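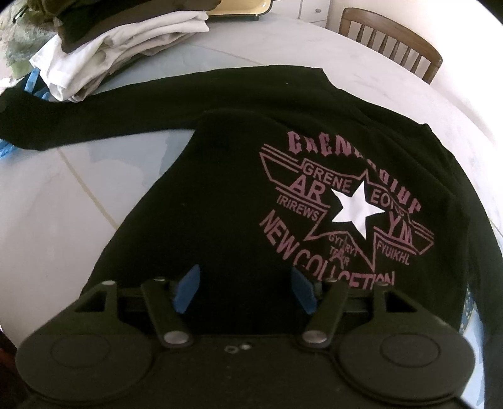

A long-sleeved black top with a star emblem on the front

Home | Clubs | Grounds | Players | Random article

Todville Cricket Club
By Mihret Kahsay – last edited 30th July

Todville Cricket Club is an amateur club that plays its home games on the Asteo Ground, on the east side of Todville. It runs two adult teams and a junior group, and it plays in the Gashaw Valley League. I've been adding to this article on and off for a few years (I also kept the club's scorebooks for a while, so forgive me if I go on a bit about the scoring!).

Origins

The club grew out of a works team at the Trimon bottling plant. The plant let its workers use the field behind the loading yard, and they cut a strip there with an ordinary lawn mower. I've read the first scorebook cover to cover and it's a joy – half the names are nicknames, and one full page is just a drawing of a dog. When the plant closed, the players kept the team together, moved across town to the Asteo Ground and took the town's name.

The ground

The Asteo Ground is small and slopes quite a lot from the pavilion end down to the creek. Batters who grew up there tend to hit downhill without thinking about it, and visiting captains always seem to put their best fielder on the wrong side. The boundary on the creek side is so short that a local rule applies: a ball landing in the water on the full counts as four, never six. I've heard people argue about that rule over supper for longer than the match took.

The pitch itself is slow. Spin bowlers love it, and anyone quick has a pretty miserable afternoon, especially in March when the grass is still heavy.

League record

Todville has won the Gashaw Valley League once. That season came down to the last game, away from home, with 20 needed from the final three overs and seven wickets already gone. Ebise Habte, batting at number nine, made most of them with sweeps and finished unbeaten on 42. It's still the innings everybody brings up, and she still tells it slightly differently each time!

Habte is also the club's leading run scorer in league matches, with 1,444. An earlier version of this page gave a lower figure because it left out two games that were played on a borrowed field while the Asteo Ground was being drained. Those were full league matches and the league table includes them, so I've put them back in.

Format and customs

League games are 40 overs a side, with an eight-over limit for each bowler. Friendlies are looser, and the captains usually settle the length over coffee before the toss. The best known of them is the Bottlers' Match, played every summer between the current first team and a side of former players. The losing captain buys the teas. The former players have won it more often than you'd expect – they set very sneaky fields.

Juniors

The junior group started with seven children and a taped tennis ball. It now has enough players for two age groups, and they use a hard ball from age 11. Several of the current second team came up that way.

See also: Gashaw Valley League; Asteo Ground; Bottlers' Match

This site uses cookies to remember your reading settings. Accept | Manage choices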